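Ernley Adds Return-by-Mail Option to Cletdale Textile Repair Service

CLETDALE, November – Ernley, which runs a mending and alteration service for household linens, will accept items by mail at its Cletdale workroom starting this month. Until now, customers had to leave items at the counter in Ormsby.

The service covers tablecloths, napkins, curtains and bed linens. Standard work includes hemming, patching and replacement of worn edging. Each item is checked for fiber content and shrinkage before thread is selected. Cotton and linen are mended with cotton thread; blends are mended with polyester.
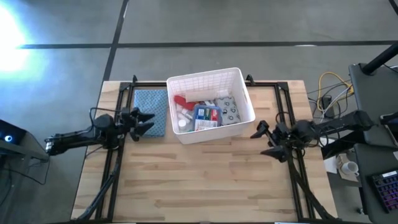

A folded cloth on a work table.

Mailed items must be clean, dry and folded flat. Customers should mark the damaged area with a safety pin or a stitch of contrasting thread, and enclose the completed order form. The form is available at the Ormsby counter and can be printed from the Ernley website. The weight limit is 15 pounds per package. Heavier orders may be divided, with a separate form in each package.

Any sturdy box or plastic mailer is acceptable.
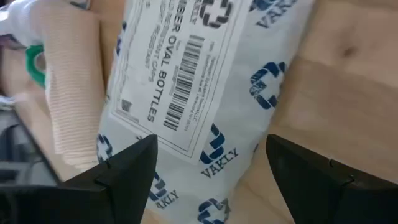
Old labels should be removed or fully covered before a package is reused, and seams should be taped on both sides. Ernley does not supply packaging for inbound orders. Finished items are returned in paper wrap inside a carton.

Turnaround is four weeks from receipt for standard work and two weeks for hemming only. Orders are tracked in Enus, the job record system already used at the counter, and customers receive a notice when an item is logged and again when it ships. The workroom handled almost 700 counter orders last year.

Counter service in Ormsby continues with no change in hours or prices. Return postage on mailed orders is charged at cost and listed as a separate line on the invoice.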